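Planning the Equipment for a Hallway Robot: What We Would Buy, What We Would Borrow, and What Can Wait

By Rocío Camacho, with Ramil Fajardo and Ivone Honorato
28 April 2024

When our group picked this topic back in September, I think all of us imagined we would spend the year making a robot do something. Instead we have spent most of it with a spreadsheet open, and I have to say I've grown quite fond of the spreadsheet. Our assignment was to plan the equipment for a student project in which a humanoid robot moves through an ordinary home, going from room to room and handling light household jobs. We had to say what such a project needs, in what order it should be bought, and how much of it can be done in simulation before anybody signs for hardware.

Our adviser, Osamu Chiba, gave us one rule at the start, and it shaped everything that came after. Every line in the budget had to name the question it would help answer. If we couldn't write the question down, the line came out. We lost a very nice rolling tool chest that way (I am still a little sad about it), and also a second large monitor that Ramil had defended through two drafts.

Where we started

Our first budget was really a wish list. We had gone through the lab storeroom, written down what was missing, and added anything a similar project seemed to have. It came to 173 separate lines, and when we printed it for Dr. Chiba he turned the pages for a long while and then asked which of them we would buy first. We had no answer at all. Everything was marked "needed," so the list couldn't tell us where to begin.

So we sorted it again, this time by stage. Stage one is simulation only. Stage two is a bench stage, with parts and sensors but no full robot. Stage three is the full robot in a mock apartment. Once the lines were in those 3 groups, a good many of them turned out to be duplicates, and quite a few in the last group depended on choices we hadn't made yet, such as how wide a passage the robot would have to get through.

The simulated home

For stage one we worked in a simulated house that the lab already uses, which we call Prelau in our notes. The hallway was Ivone's idea as a starting place. Kitchens get a lot of attention in student projects, and they deserve it, but a robot that can't get down the hall never reaches the kitchen. A hallway also brings together several things that matter for buying: narrow clearances, changes in the floor, doorways, and low items along the walls that a swinging hand or a foot could catch.

We ran our planning sessions with the hallway up on the screen and the budget open beside it, and went back and forth between the two. It was slow, and there was a good deal of discussion over snacks, but it kept us honest about what each purchase was for.

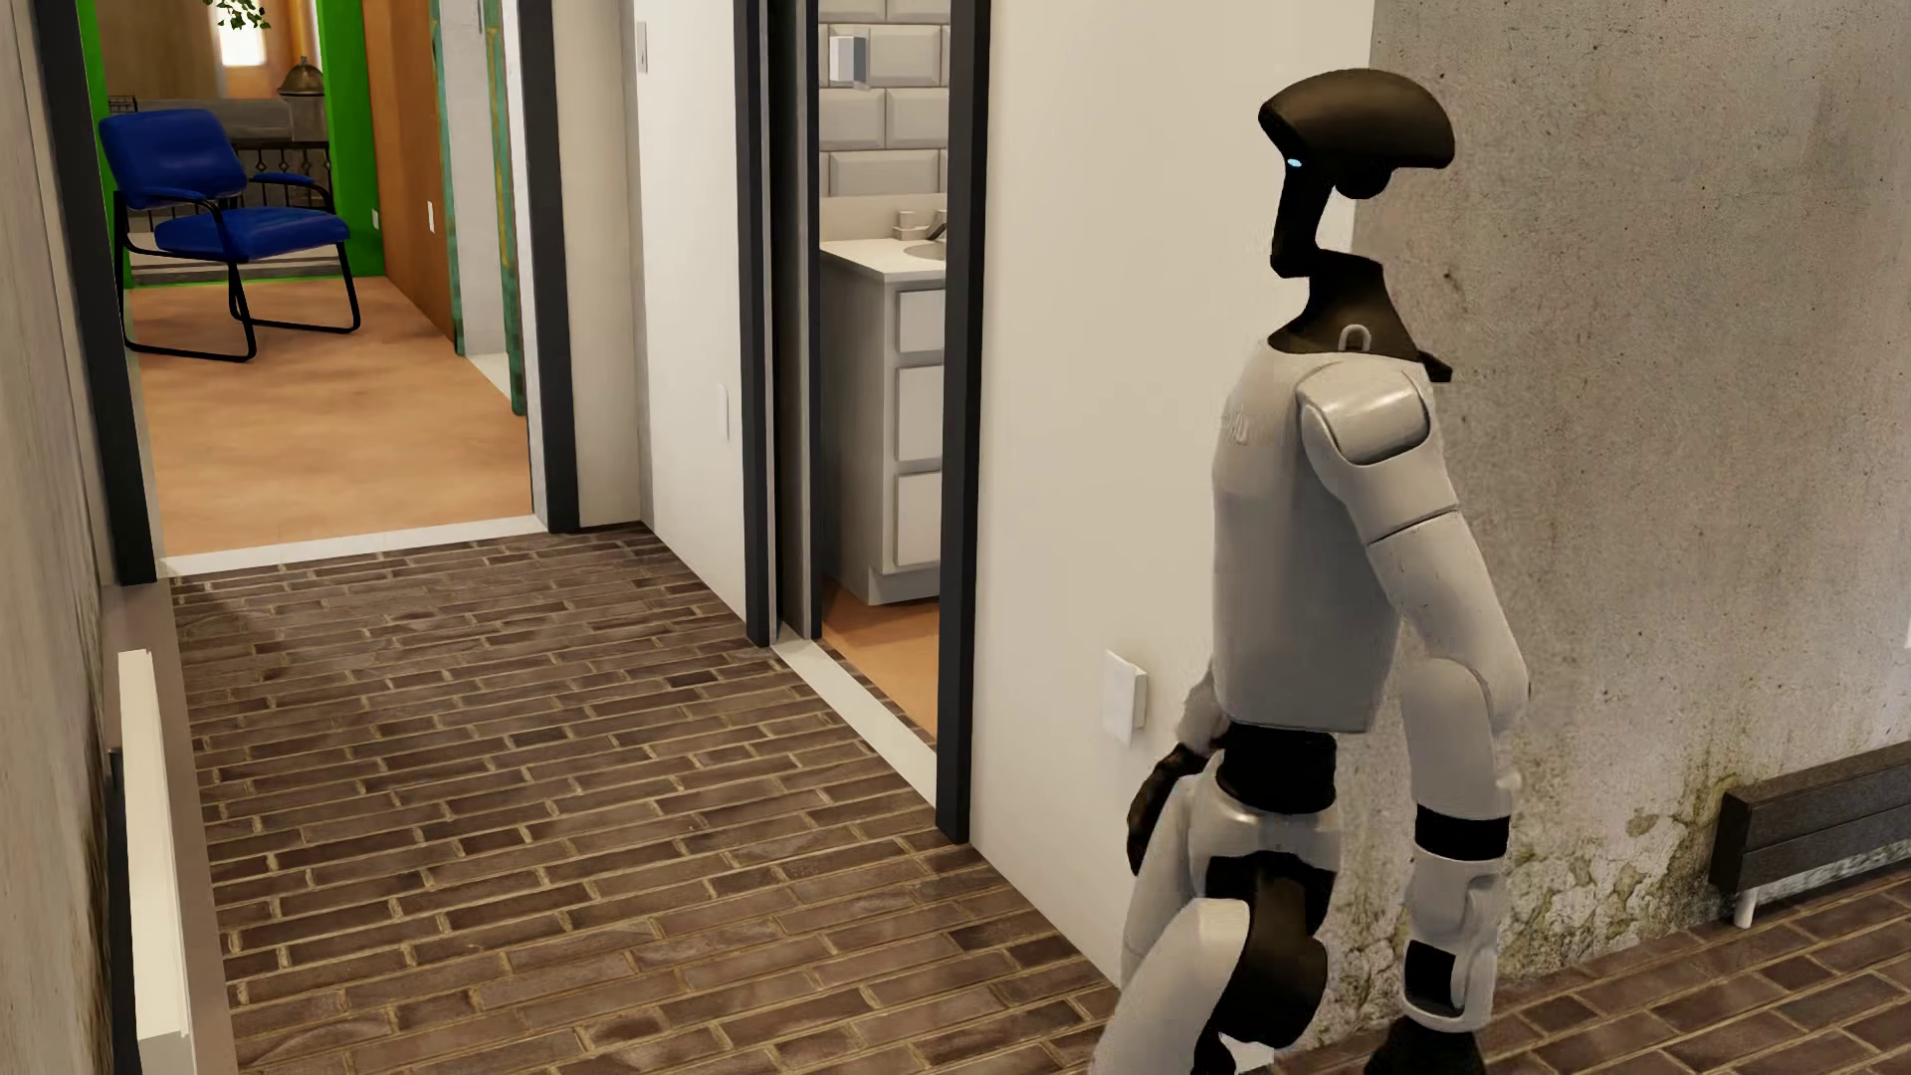
Figure 1. Simulated humanoid in the Prelau hallway, with the open bathroom doorway behind it and the next room at the far end.

A few budget lines came directly out of this one stretch of hall. The floor is long, narrow brick with mortar lines, and the bathroom doorway has a threshold strip across it, with a different floor on the other side. We had originally planned to buy a single type of smooth flooring for the mock apartment because it was cheap and easy to lay. After working with the hallway, we changed that line to a set of floor samples with different textures, plus strips that can be fastened down between them. The samples cost more per square foot, but we need less of them, and they can be tested at the bench stage before a full floor is built.

The baseboard heater was the next thing. It sits long and low against the wall, and none of us had thought about anything at that height. Our sensor list had been written entirely around tables, counters and door handles. Ivone rewrote it so that the first sensor we buy has to be judged partly on how well it picks up low objects close to the robot's feet. She also added a cheap stand-in heater made from scrap panels, so that nobody has to worry about denting a real one.

Buying, renting and borrowing

The robot itself was the hardest decision, as you might guess. We compared three routes: buying, renting for one term, and sharing with another group. I went in convinced that buying was the only serious choice, and I came out on the other side. A purchased robot also needs a support frame for safe testing, spare batteries, a storage spot that locks, and somebody trained to look after it, and in our first draft we had left out every one of those except the batteries.

Our recommendation is to rent for the first term of stage three. The supplier we spoke with, Seltska, will rent by the term and includes the support frame, which takes a large item off our hands. A second firm, Calimlim, offered a better purchase price but wanted a decision before our simulation work would be done. Eduardo Panganiban, the lab manager, reminded us (very kindly, and more than once) that shipping and return shipping belong in the budget as well.

For the bench stage we ask for $2000. That pays for the floor samples and threshold strips, one sensor, mounting hardware, and a small reserve for things that break. Stage one needs no new money, because the lab's computers were able to run the hallway well enough for planning. We would like the reserve to stay in the budget even if the rest is trimmed. Ramil and I both broke connectors last year, and the replacements took longer to arrive than the experiment took to run.

What we are less sure of

The simulation helped us most with layout and least with wear. It gave us a good sense of where a robot would have to turn and what it would pass close to, but we can't read from it how fast foot pads wear down on brick, so our figure for replacement pads is a guess and is marked that way in the table. We also haven't settled the width of the mock hallway. Ivone wants movable wall panels, and I would build it fixed and save the money. Both versions are priced in the appendix, and the next group, which will be working under the name Cernach, will have to choose before ordering lumber.

Eduardo has the spreadsheet and the supplier quotes in the lab's shared folder. The quote from Seltska needs to be renewed before the fall term, so please start with that one.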